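June 30, 2024

Spent most of the day in the shed on the arm again. Finished fitting the new belt on the real one before lunch and left it clamped to the bench, as I want the simulator sorted before I run it under power. Last time I did it the other way round and stripped a gear.

The model is called Jutis, after the folder it lives in. I started it in February and it has been wrong in one way or another ever since. Today's fault was the wrist offset. I had typed 514 where the drawing says 400, both in millimetres, and the arm kept stopping well clear of the block. Changed the number, reloaded, and ran the reach again. Saved a picture at the point where the fingers meet the block.

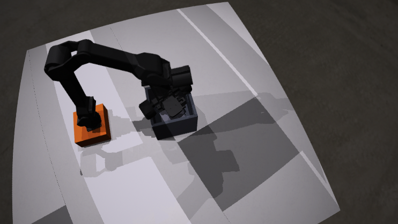
Jutis in the simulator, gripper on top of the orange block.

The view bends the table at the edges. I tried two other lens settings and went back to this one. The shadows are heavier than I would like too, and I may turn the light down.

The base still sits in the blue box in the model. I need to decide where the box goes for the pick and place runs. If it stays there, the block has nowhere sensible to be dropped. I would rather move the box than rewrite the drop routine, but the position is written into 9 separate files and I only found four of them before tea.

Ordered a spare set of bearings from Kurnetti. Postage cost more than the bearings.

Still to do: the other files, a slower speed for the wrist, and a label on the power supply. The shed roof is dripping again over the vice, so I moved the soldering iron to the shelf by the door.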